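How to Test Whether a Robot Can Really Put Away a Mug

Every few months a vendor sends me a clip of an arm tidying a kitchen, and every few months I ask for the same chore with the mug knocked over. The clips get shorter after that. If you're being asked to spend money on one of these systems, run this check before you sign anything. It takes an afternoon.

Step 1. Pick one chore and write down what "done" means. Mine is: mug upright, on the shelf, handle facing out. "Handled the mug" doesn't count.

Step 2. Start in simulation, if the vendor has one. Rareteck and Mimside will both let you move the objects yourself. Don't accept their starting layout.

Step 3. Lay the mug on its side on a soft, rumpled cloth. Upright on a bare counter is the demo case and tells you very little. Leave some clutter nearby.

Step 4. Run it 7 times, shifting the mug a little each time. Turn the handle away from the gripper in at least 2 of them. Hands off the keyboard once it starts.

Step 5. Log every run, including the ones the vendor wants to call a bad start. Write down where it stopped: reaching, gripping, lifting, turning upright, or placing.

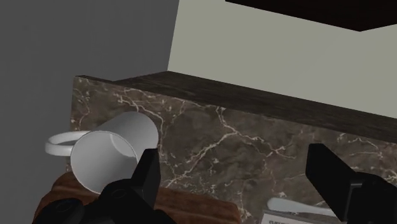

Ayana Tamiru wrote in to say that I'm too hard on simulation, that her team ran 2,000 trials overnight before touching a real cup, and that the failures they found there saved them a lot of crockery. Fair enough. I'd still want to know how many of those trials had a cloth that bunched up when something pushed on it.

Step 6. Repeat on real hardware, same layouts. Expect a worse score. If the vendor says the simulated numbers carry straight over, ask to see both logs side by side.

Step 7. Time a person doing the same job. I take 3 seconds, and I'm not quick. Put that number at the top of your report, next to the price.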